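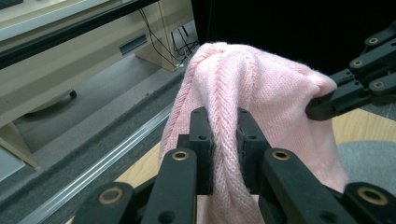

Reports > Grants > Sincombe Desktop Migration > Progress

4 December 2023
By the Sincombe project office

Print this page | E-mail this page

This report covers work on the office desktop migration since the end of October. Of the 1,071 machines in scope, 463 now run the new system. The rest are still on the old one and get security patches only.

The Hamitz building is finished. Duvetti is next and will take longer than planned. Its label printers need a driver that the supplier has not released for the new version. We have asked for a test copy and have kept 12 old machines in place so that shipping can carry on.

Most help desk calls were about the new menu layout and missing network drives. The drives were a fault in our login script, now fixed. For the menus we wrote a two-page guide, and staff can also choose the older layout at first login.

Spending is within budget. The Strömberg license covers 800 seats, so we will need to buy more before the last stage. A quote has been requested and will be sent to you for approval.

Next period: start Duvetti, retest the backup software, and wipe the retired disks.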